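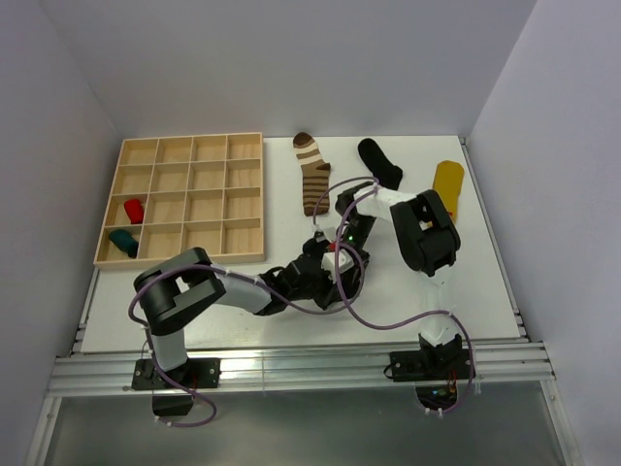 Der Motor läuft! Ich schreibe das jetzt einfach so hin, weil ich seit gestern Abend mit diesem Grinsen durchs Haus laufe und es irgendwo hinmuss. Nach dem letzten Eintrag (Vergaser, die unendliche Geschichte) haben ja einige von euch gefragt, ob ich aufgegeben habe. Habe ich nicht, ich hatte nur ölige Finger und keine Lust zu tippen.

Für alle, die neu dazugekommen sind: Es geht um meinen Tovero, das kleine Coupé mit dem Heckmotor, das ich als rollende Hülle plus 17 Bananenkisten voller Teile gekauft habe. Der Vorbesitzer hatte ihn zerlegt, sauber beschriftet und dann nie wieder angefasst. Unter der Haube hinten sitzt der Vierzylinder mit 1282 Kubik, und genau der war der Grund, warum ich das Auto unbedingt haben wollte. So ein drehfreudiges, heiseres Ding mit zwei Doppelvergasern, das klingt wie eine wütende Nähmaschine im Konzertsaal.

Den Block hatte ich schon im Frühjahr zusammen, neue Lagerschalen, neue Kolbenringe, Kurbelwelle frisch geschliffen. Was dann kam, war die Sucherei nach dem richtigen Zündverteiler. In meinen Kisten lag einer, aber der gehörte zum kleineren Motor und hatte eine völlig andere Verstellkurve. Damit wäre er vermutlich gelaufen, nur eben lustlos, und für lustlos habe ich mir nicht den halben Winter in der Garage die Zehen abgefroren. Gefunden habe ich den passenden schließlich auf dem Teilemarkt in Olmedo, in einer Kiste unter lauter Scheinwerferringen. Der Händler wollte erst gar nicht glauben, dass ich mich über so ein verdrecktes Teil derart freuen kann.

Zu Hause habe ich ihn zerlegt, die Fliehgewichte gereinigt und gefettet, neue Kontakte rein, neuer Kondensator. Die Welle hatte minimal Spiel, da habe ich die Buchse ersetzt. Wer das auch vorhat: Die alte Buchse geht mit einem Gewindeschneider und einer Schraube wunderbar raus, man muss nur langsam drehen und darf auf keinen Fall verkanten.

Und dann gestern, kurz nach 19 Uhr: Öl drin, Wasser drin, Batterie geladen. Erst ohne Kerzen durchgedreht, bis die Öldrucklampe ausging, dann Kerzen rein, Zündkabel drauf, Benzin vorgepumpt. Beim ersten Versuch kam ein Husten. Beim zweiten ein Knall aus dem Ansaugtrakt, bei dem ich mir den Kopf an der Motorhaube gestoßen habe – zwei Zündkabel vertauscht, klassisch. Beim dritten Mal war er da. Einfach da! Ein bisschen unrund, viel zu fett, die ganze Einfahrt voller blauer Wolken vom Montageöl, aber er lief und lief und nahm sogar Gas an.

Ich habe ihn 5 Minuten laufen lassen, dann wurde ein Kühlerschlauch undicht und ich habe abgestellt. Die Schelle war nur nicht fest genug, das ist heute schon erledigt.

Als Nächstes kommen die Vergaser zum Synchronisieren dran, und parallel kümmere ich mich um die Bremsleitungen. Bei der Farbe bin ich inzwischen entschieden: Es wird das Originalrot aus der alten Coloment-Farbkarte, Nummer 2722, ein warmer Ton mit einem Hauch Orange drin. Ich hatte lange mit einem dunklen Grün geliebäugelt, aber seit das Probeblech in der Sonne lag, gibt es für mich keine Diskussion mehr.

Falls jemand von euch noch eine gut erhaltene Heckscheibendichtung für die frühe Karosserie herumliegen hat, bitte melden! Die Nachfertigungen, die ich bisher in der Hand hatte, waren an den Ecken zu kurz. Gegen die Dichtung könnte ich auch einen Satz Radkappen tauschen, die sind doppelt vorhanden.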